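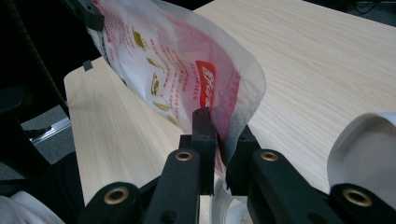 Translucent plastic bag, gripped at the lower edge.

Pament Substrate Trial: Progress Report, May
Prepared for: Jocelyn Landry, Trillora
Prepared by: Keegan Grewal, Bouchard nursery site

Status
The trial is on schedule except for the root inspection, which moved back two weeks. Spending is within the approved amount. One change to the watering method needs your approval and is described under Changes.

Work completed this period
All juniper and trident maple stock has been moved from propagation trays into training pots. The trial now holds 84 pots, split evenly between the Balero mix and the standard nursery mix. Both mixes were screened before potting to remove fines. The last screening was done by hand after the motor on the drum sieve failed. The motor has been replaced under warranty, and the cost does not appear in this period's claim.

We prepared 400 liters of Balero mix in a single batch. Bulk density was checked on samples from the top, middle and bottom of the bin. The bottom samples were slightly heavier, so the batch was turned again before use. Particle size was within the range set in the trial plan.

Pots were assigned to bench positions by random draw, and the outer row on each bench is filled with guard plants that are not measured. Position labels are on the bench edge and repeated on the pot.

Observations to date
Drainage is faster in the Balero mix. Time from end of watering to last drip was shorter in every paired check so far. Whether this matters for growth cannot be judged yet. Maples in the Balero mix needed an extra watering on the warmest afternoons, and leaf edge scorch was recorded on a small number of them. Scorch was also present in the standard mix, mostly on bench two, which gets direct sun from about 2 p.m. The shade cloth over that bench has been extended.

Junipers show no visible difference between mixes. Tip growth is even, and color is normal. Scale was found on guard plants at the north end and treated by hand. No measured plant was affected.
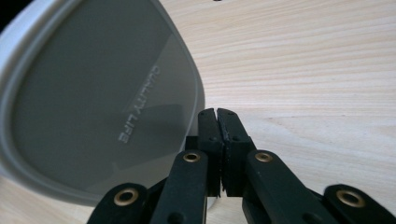 Runoff conductivity was higher than planned in both mixes during the first three weeks after potting. The cause was an error in the feed dilution, which had been set from the old injector chart. The current chart is now posted at the injector, and readings have since come down to the planned range. Because both mixes received the same feed, we do not intend to discard the early data, but those weeks will be flagged in the final tables.

Changes
The trial plan calls for a fixed volume of water per pot. We propose to water by pot weight instead, with a refill point at 50 percent of available water. The fixed volume leaves the Balero pots dry before the next cycle and keeps the standard pots wetter than a grower would accept. The new method adds 130 minutes of labor per week, which can be covered from the hours saved on tray work. If approved, the switch will be made on all benches on the same morning, and the date entered in the log.

Root inspection was delayed because root balls in the maples were not firm enough to lift without damage. Junipers could have been inspected on time, but we prefer to do both species together.

Budget
Substrate and pots are fully purchased. Labor is slightly under plan. The laboratory line is unspent, and the first leaf tissue samples will be sent after the root inspection. No transfer between lines is requested.

Next period
Root inspection of both species, with photographs and scoring by two people working separately.
First trunk caliper measurement since potting.
Leaf tissue sampling.
Recheck of drainage times to see whether the mixes have settled.

Item needing a decision
Approval of watering by pot weight. A reply before the next feed cycle would let us avoid a split in the data partway through a cycle. The bench maps and conductivity log are in the shared folder.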